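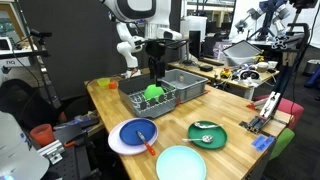
Rack and bin side by side on the butcher block, plates still waiting.

Drying rack on a butcher block table, tray or no tray?
Posted October 22, 2020

clidine71
We don't have much counter, so dishes get done at the table. The rack is the kind with a deep gray tray and a white wire insert that lifts out. The gray bin next to it is for whatever doesn't fit between the prongs, mostly cups and serving spoons. My question is about the wood. I oiled it in September and I already have a pale patch where the rack normally sits. Do I need a mat under the tray, or is the tray enough?

fendomwood
The tray is the problem. Water gets under it and sits there. I had the same thing on a maple top. Lift the tray every night, wipe under it, and leave it tipped against the wall until morning. No mat. A mat just holds more water.

teteck_319
Disagree on the mat. A flat rubber one, yes, that traps water. A ribbed one lets air through. I've had one on butcher block for 3 years with no marks.

fendomwood
Depends how often you pick it up. Most people don't.

plainsudsy
Different point, but I'd move the bin. You have it right up against the rack, so you can't get a cloth between them. Leave a hand's width. Also I wouldn't put the knife in the bin, whatever you do with the rest. Lay it flat at the back of the insert.

clidine71
The knife I wash last and dry by hand, it never goes in the bin. I can move the bin over. It has a thick rim so it's easy to grab.

teteck_319
What order do you load in? I put the big plates in first, at the back, then the small ones. If you start with the small ones they lean on each other and stay wet.

clidine71
Whatever is on top of the stack. Green dish went in this time.

plainsudsy
That's fine for four or five plates. It matters more with a full load.

oakandsoap522
For the pale patch: fine sandpaper, with the grain, then two thin coats of mineral oil a day apart. Wipe off what doesn't soak in. Don't put the rack back until the next day.

fendomwood
Agree with that. Still no mat.

clidine71
OK. Sanding this weekend, and I'll try it without a mat first. Will post again if the patch comes back.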